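夹爪怕什么？怕亮闪闪又软塌塌的袋子

我去Molteck之前，心里预设的采访是那种很顺的：对方讲参数，我点头，拍两张图，回家写稿。结果坐下来还没喝上水，对面的产品负责人就把一只银色的箔袋拍在桌上，问我：“你觉得这个东西有几个面？”

我说两个吧，正面反面。

她把袋子一捏，哗啦一声，袋子皱成了一团，再松手，它自己又弹开一点，形状已经跟刚才完全不一样了。“现在呢？”

行，我投降。

这次要聊的是他们今年推的一套桌面抓取套件，名字叫Drekiretti，读起来有点拗口，我在现场念错了好几次，后来干脆跟着他们内部的人叫“小德”。套件里有一对夹指和底座，一个装在腕部的小相机，一个固定机位的相机，再加上一套叫Dutiditz的示教软件。机械臂要另配，他们列了一张兼容清单，市面上常见的小型臂大都在上面，买之前一定去对一下型号，我看到论坛里已经有人买回来发现法兰孔位对不上的。

我对它感兴趣的原因很俗：做软包装抓取的套件不少，演示视频里抓的永远是纸盒、方块、毛绒玩具，很少有人敢大大方方拿箔袋来演。Molteck这次整套演示从头到尾就是箔袋，胆子不小。

从换一对夹指说起

“第一代我们用的是吸盘，”她说，“吸平整的袋子很好用，演示的时候大家都很高兴。然后客户寄来一箱真的袋子，全是皱的，我们就高兴不起来了。”

吸盘碰上皱褶会漏气，这个不用多解释，做过的都懂。他们后来试过加大吸盘、加软唇边、加多个吸点，她一边讲一边在本子上画，画得挺潦草，我看了半天只认出一个圆。总之折腾了整个冬天，到二月的时候他们决定把吸盘从标配里拿掉，换成两指夹爪。

我问她，两指夹爪不是最老实、最没新意的方案吗？

“对啊，”她一点都不生气，“所以我们把功夫花在指头的形状上了。”

新夹指的头是方的、钝的，边上做了斜切，内侧挖了一道凹槽。她说钝头是为了贴着台面往袋子下面探的时候别把袋子戳破，斜切是给手指和台面之间留角度。我又问内侧那道槽，她说一部分是减重，一部分是给以后塞传感器预留的位置，“现在里面什么都没有，你别写得好像有。”好的，我写了：现在里面什么都没有。

整套东西装上去以后，操作员在腕部相机里能一直看到自己的两根手指，这一点我个人特别喜欢。有些套件的腕部相机装得太高或者太偏，指尖根本不在画面里，遥操作的时候全靠猜，抓到最后十毫米简直是闭着眼睛伸手摸开关。
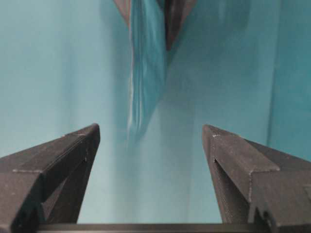
Drekiretti的腕部视角：两根深灰色夹指张开着，中间隔出一大块青绿色的背景。

我当时就凑在屏幕前面看，问了个很外行的问题：这个角度看东西，上面的物体不会糊吗？她说动得快的时候肯定会糊，“糊就糊嘛，你只要看得到缝在哪儿、手指在哪儿，就能接着干。真正要看清楚的时候，你会自己慢下来。”旁边负责演示的同事插了一句，说新手通常慢不下来，新手都觉得自己是在打游戏。说完他看了我一眼，我觉得他在暗示什么。

关于背景的颜色，我也问了

工作区的面板是青绿色的，很匀净，看着像牙科诊所。我以为是品牌色，结果她摇头。

“我们试过白的、黑的、浅灰的。白的不行，箔袋一反光就和白底融在一起了；黑的看着很酷，可我们手指也是深色的，操作员盯一下午眼睛累。青绿是挑出来的，银色的东西、深色的手指放上去都分得开。”

那客户现场要是没有青绿色的台子呢？

“套件里送一套面板，不大，能围住一个小工位。再大的就得自己想办法，我们可以给色号。”

我追问送的面板能不能单买，她说可以，价格她让我去问销售。我去问了销售，销售说正在定价。这种小地方我建议他们快点定下来，面板这玩意儿磕磕碰碰是消耗品，用户迟早要补。

关于反光这件事，她讲得比我预想的坦白。箔袋表面像一堆乱七八糟的小镜子，灯从上面打下来，袋子中间常常是一大片死白，什么纹理都没有；旁边的折痕里又暗得发灰发褐。更讨厌的是袋子会把夹指的颜色也映出来，软件有时候会把这块映出来的颜色当成手指的一部分。

“我们有一版模型特别自信，”她笑着说，“它觉得自己有三根手指。”

现在Dutiditz里有一个专门的开关，打开以后会让模型少依赖过曝的区域，多看边缘和封口。封口是个好东西，她说，箔袋再怎么皱，封口那条边总归是一条边，压过的地方也硬一些，夹上去不容易滑。我后来自己上手的时候，基本就靠着找封口活下来的。

我上手了，成绩不太好看

演示位给了我15分钟。遥操作用的是一只手柄式的主手，握感不错，偏重，握久了小指会酸（我手不大，手大的朋友可能没这个问题）。主手上有一个扳机控制夹指开合，行程挺长，轻轻扣是靠近，扣到底是夹紧，中间那一段的阻力是线性的，没有明显的段落感。我更喜欢有段落感的那种，能知道自己扣到哪儿了，我跟他们说了，那位演示的同事把这条记在了便签上，贴到显示器边框上，边框上已经贴满了便签。

任务听起来很简单：夹住箔袋，提起来，放到另一侧。

第一次我从正中间夹，袋子往两边一塌，像块湿毛巾一样从指缝里溜下去了。第二次我夹得太狠，倒是提起来了，放下去的时候袋子粘着手指不走，抖了两下才掉，掉的位置还歪了。我开始有点急。演示的同事在后面慢悠悠地说：“角，夹角。”

夹角真的好使！夹住一个角，袋子自己就顺着垂下去了，你不用管它中间怎么皱怎么扭，它爱怎么扭怎么扭，反正手里这一角是稳的。缺点是它会转，提起来以后袋子在空中慢慢拧，你要放平它就得等，或者顺着它拧的方向去放。我一共做成了11次，失败的次数我没问，他们也很体贴地没有报。

“大家都会先夹中间，”产品负责人说，“因为我们自己拿东西就是这样，手掌大，五根手指，夹中间没问题。换成两根手指，你得重新学一遍怎么拿袋子。”

我问她，那软件能不能直接告诉我该夹哪儿？

能，Dutiditz里有一个提示层，会在画面上标出推荐的夹取位置。不过她不太建议新手一开始就打开它：“开着提示的人，三天以后还是要看提示。关着提示的人第一天骂我们，第二天就会了。”

我觉得这话有一半是在替提示层的准确率打掩护，于是厚着脸皮要求打开看看。打开以后，推荐点大多数时候落在袋角附近，挺靠谱；袋子皱得特别厉害的时候，推荐点会跳来跳去，刚要伸手它又换地方了，像在跟我捉迷藏。她承认这是目前最想改的地方，下一版会加一个“锁定”，选中一个点以后就不再跳。

客户那边怎么说

光听厂家讲不行，我请Molteck介绍了一家已经在用的客户，Vasseur，做小批量分装的，手里各种尺寸的软袋一大堆。我跟他们的产线组长打了一个挺长的电话，信号断了好几回，有一回断完重新接上，她已经自顾自讲到下一个话题去了。

她们一开始不是冲着自动化来的，是想解决返工区的问题。返工区的袋子是最难看的那一批，皱的、压过的、封口歪的，人拿没问题，就是无聊，没人愿意在那儿站一整天。她们把Drekiretti架在返工区旁边，先用遥操作攒示教数据，攒到200条开始训练第一版。

“第一版抓得像喝多了，”她说，“但是它知道要去抓角。我们当时在旁边都笑了，这个习惯是跟我们学的。”

我问她后来攒了多少，她说没再专门数，每周都往里加，遇到新尺寸的袋子就多录一些。她有一条经验我觉得值得抄下来：录示教的时候别把袋子摆得漂漂亮亮。她们头几天录的袋子全都是摆正的、抹平的，训练出来一碰到歪的就傻站着。后来她让录的人闭着眼睛往台子上扔，扔成什么样就从什么样开始录，效果马上好多了。

她也有不满意的。首先是碎屑。箔袋这东西，边角撕口的地方难免带点小碎片，里面的东西要是没封好还会往外漏，袋子一提一抖就飘下来。碎屑落在台面上，软件有时候会盯着它看半天，以为那也是要抓的东西。

“它特别认真，”组长说，“伸过去，对准，夹一下空气，再夹一下。我都想替它道歉。”

我把这话转给Molteck的产品负责人，她在电话那头叹气叹得很真诚。她说他们自己也用带小片的袋子测，碎片飘在袋子旁边的时候和落在台面上的时候，对模型来说是两个问题：飘着的会糊，容易被当成袋子的一部分；落下来的又太小，容易被当成新目标。现在的办法是在Dutiditz里设一个最小目标尺寸，比这个小的一律不理。默认值设得偏保守，Vasseur那边后来调大了，就安静多了。

那你们为什么不把默认值直接调大？我问。

“因为还有客户抓的就是小东西呀。”她说。好吧，有道理，那至少在安装向导里问一句嘛，问用户打算抓多大的东西。她说会提给软件那边。

另一条不满是声音。组长说夹指合拢的时候有一声“哒”，白天听不见，夜班很安静的时候就很明显，一下一下的，值夜班的人说像有人在隔壁剪指甲。我在Molteck现场完全没注意到这个声音，他们的空调比什么都响。

提起来以后才是考试

回到Molteck的演示间，后半段聊得最多的是“提起来以后”。大多数套件的宣传重点都在抓取成功率上，抓到了就算赢。产品负责人对这个指标很有意见，语速都快了。

“抓到算什么呀，抓到了袋子在空中翻个身，封口朝哪儿你都不知道了。对客户来说，放下去的时候方向对，才算一次。”

他们内部有一套测试，要求提起来以后停一下，从固定机位看一眼袋子的姿态，再决定怎么放。固定机位的相机就是干这个用的，腕部相机离得太近，夹住以后看到的基本上就是手指和一片晃眼的银色，判断不了整只袋子朝哪儿。我看了几次这个停顿，夹指咬着袋子的左上角，袋子斜着往右下垂，满身褶子，中间白花花一片，右边压过的封口倒是看得挺清楚，旁边还飘着小小的浅色碎片，正是组长抱怨的那种东西。

停顿的长短可以调。调短了节拍快，可是袋子还没停稳，软件看到的姿态转眼就过时；调长了稳当，一整天下来耽误的时间很可观。Vasseur现在用的是默认值，组长说她们试过调短，放歪的多了，又调回来了，“返工区又不赶飞机。”

我自己的看法是，这个功能应该做成自适应的，袋子晃得厉害就多等一会儿，不怎么晃就马上走。我说完，产品负责人和演示的同事对视了一下，她说：“这个在做了，你写不写都行。”那我就写了。
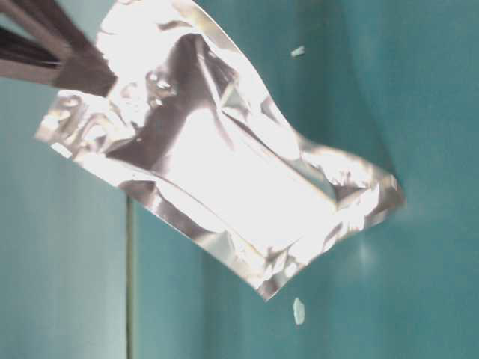
价钱、安装和一些零碎

套件目前有买断和租用两种方式，租用的最短周期是39天，我问为什么是这么奇怪的一个数字，得到的答案是最早几家试用客户平均用到那个时候会决定买不买，后来就懒得改了。我还挺喜欢这个解释的，比凑个整数有人味儿。租用期间Dutiditz的功能全开，到期以后数据可以导出带走，格式是公开的，这一点要表扬，我见过数据导出要另外收费的，气得我当场关了网页。

安装我没有从头到尾跟，只看他们拆装了一次夹指。底座上有一条横着的滑轨，两根手指都装在上面，换的时候松掉螺丝抽出来，换好推回去，再在软件里跑一遍开合标定。螺丝是内六角，规格在说明书里写得很清楚，扳手居然也送了。标定的时候夹指会自己张到最大再合上，说明书里用很大的字写着手不要放进去，演示的同事说这行字是后来加大的。我没有追问。

说明书的中文版翻得一般，有一章里“夹指”“手指”“爪片”三个词轮流出现，指的是同一个零件，我读的时候还翻回去找自己是不是漏了什么东西没装。他们说正在统一用词。

备用夹指可以单买，成对卖，不单只卖。组长在电话里专门跟我提过这一条，她们磨损的总是同一侧那根，另一侧的还好好的，抽屉里现在攒了一小堆“单身”的夹指。Molteck的回应是成对更换夹持更均匀。两边我都理解，不过站在掏钱的人这边，我希望能单卖。

谁适合买，谁先别急

要是手里的东西都是硬盒子，规规矩矩的那种，真的不必为这套东西多花钱，普通夹爪就够用了，吸盘也够用。Drekiretti值钱的地方全在软的、亮的、皱的东西上。

要是工位上有箔袋、镀膜袋、压得乱七八糟的软包装，又有人愿意花几天时间认真录示教，我觉得可以先租来试。注意我说的是“认真录”，Vasseur的组长反复讲这个，她们录得最好的一个人是平时打包手最快的，最差的一个是最爱看屏幕旁边那个提示层的。这跟产品负责人那套说法倒是对上了，我收回一点点前面的怀疑。

节拍要求特别高的产线，我会建议再等等。停顿那个功能没改成自适应之前，快和准还是得选一个。

透明袋我也问了，这是后台留言里呼声很高的问题。产品负责人的回答非常干脆：“现在别拿透明袋来找我。”她说透明袋和箔袋是两种完全不同的麻烦，他们手上有样品，也在测，但是没有到可以卖给别人的程度。我问能不能看一眼，她说不行，然后起身把演示间靠里的那扇门关上了。

走的时候她把桌上那只被她捏皱的箔袋送给了我，现在放在我键盘旁边，写稿卡住的时候就捏两下，声音挺解压的，就是同事有意见。

大家要是有用过Drekiretti的，欢迎在下面留言讲讲自己录了多少条示教、默认的最小目标尺寸改没改。特别想听听夜班的朋友说说那个“哒”到底有多响，我打算下次带个分贝计过去。

发布于2026年5月18日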